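Search this site
Enter keywords

Nitrate in the Wells at Zullholm: Our Term Project Report

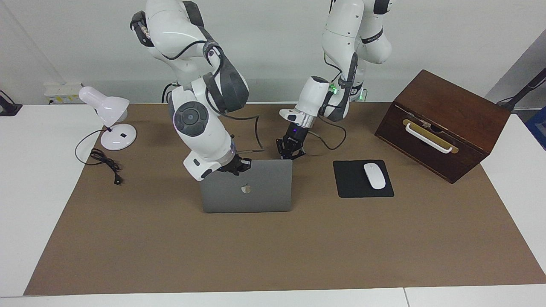 Poulain wrote back within a day of our first letter, to say that the village had stopped giving well water to babies years ago, and would we please test the school tap as well. So we did, and very glad we were to be asked!

We took samples from 16 private wells between Stovau and the river in August, always before breakfast, when the water had stood in the pipes overnight (the dogs of Zullholm know us well by now). Each bottle held 100 millilitres and went into a cool box — a heavy one — for the bus ride back to Wuda.

The shallow wells nearest the maize fields gave the highest readings, and the school tap one of the lowest. We had expected the old farmyards to come out worst, and we are still arguing over why they didn't. Our strips are only good for a rough reading, so the five highest samples are being repeated by the county laboratory, and we shall add its figures to the table when they come.

Filed under: Student Projects, Water and Health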